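Ticket: Flasche wird schräg gegriffen und nicht aufgestellt
Projekt: Avram – Aufräumen in der Wohnung
Angelegt von: Domnica Ene
Datum: 23. Oktober 2020
Priorität: mittel
Status: offen

Domnica Ene
Der Arm soll eine liegende Kunststoffflasche vom Tisch nehmen und aufrecht neben die Tischkante stellen. Das Anfahren klappt. Beim Greifen kippt die Flasche zwischen den Fingern, und beim Absetzen liegt sie wieder. Von 10 Läufen gingen 2 durch. Bei Bechern und Dosen habe ich das Problem nicht, nur bei Flaschen mit Etikett.

Software ist der Stand von Juni, an der Greifkraft habe ich nichts geändert. Log liegt im Projektordner unter Avram/Flasche.

Florin Nistor
Sind die Flaschen voll oder leer? Und wo setzt der Greifer an, Mitte oder oben?

Domnica Ene
Leer. Er setzt zu weit oben an, kurz unter dem Verschluss. Der Schwerpunkt liegt dann außerhalb der Finger und die Flasche dreht sich beim Anheben weg.

Florin Nistor
Dann bitte als Erstes:
– Greifpunkt auf die Mitte des Flaschenkörpers legen
– Kraft auf 80 Prozent stellen
– Wartezeit nach dem Schließen auf 2000 ms
– Kamera neu kalibrieren, auch wenn die letzte Kalibrierung noch gültig ist

Danach wieder 10 Läufe, immer mit derselben Flasche und demselben Licht. Keine zwei Werte gleichzeitig ändern, sonst wissen wir hinterher nicht, woran es lag.

Domnica Ene
Greifpunkt geändert, sonst alles wie vorher. Besser, aber nicht gut. Wenn die Flasche quer zum Greifer liegt, nimmt er sie sauber auf. Liegt sie schräg, rutscht ein Finger am Etikett ab. Die Drehung im Handgelenk kommt zu spät, da ist der Greifer schon fast unten.

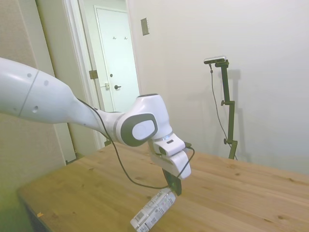

Kraft auf 80 Prozent hat wenig gebracht. Die Flasche gibt nach und rutscht trotzdem. Mit der längeren Wartezeit wird wenigstens das Anheben ruhiger. Kalibriert habe ich zum Schluss, die Abweichung war klein und erklärt den Fehler nicht.

Manee Sriwong
Kurze Frage von der Anwenderseite: Können wir den Punkt »Tisch abräumen« bei Clollberg vorführen oder nicht? Die wollen wissen, ob die Maschine einen normalen Haushaltstisch ohne Hilfe frei bekommt. Für die Kollegen dort zählt auch die Zeit. Wenn eine Person schneller ist und daneben stehen bleiben muss, haben sie nichts davon.

Florin Nistor
Becher und Dosen ja, Flaschen nein. Ein gemischter Tisch geht im Moment nur mit Aufsicht. Bei der Zeit würde ich gar nichts versprechen, von Hand ist so ein Tisch in einem Bruchteil davon leer. In der Werkstatt sieht es anders aus, dort liegen die Teile immer gleich in der Vorlage. In einer Wohnung liegt jedes Ding anders, und bei jeder neuen Verpackung fangen wir mit dem Greifpunkt wieder von vorn an.

Manee Sriwong
Gut, dann melde ich Becher und Dosen an. Flaschen nehme ich aus dem Ablauf heraus.

Domnica Ene
Habe die Handgelenksdrehung vorgezogen, sie ist jetzt fertig, bevor der Greifer absenkt. Schräg liegende Flaschen werden damit deutlich öfter gehalten. Aufrecht abstellen bleibt wacklig – er lässt los, bevor der Boden der Flasche ganz aufsitzt. Das ist ein eigener Fehler, ich lege dafür ein neues Ticket an.

Florin Nistor
Einverstanden. Bitte die geänderte Drehung in den Hauptstand übernehmen und die weicheren Fingerauflagen von Fukov testen, sobald sie da sind. Dieses Ticket bleibt bis dahin offen.

Zugewiesen an: Domnica Ene
Nächster Schritt: Test mit neuen Fingerauflagen, gleiche Flasche, 10 Läufe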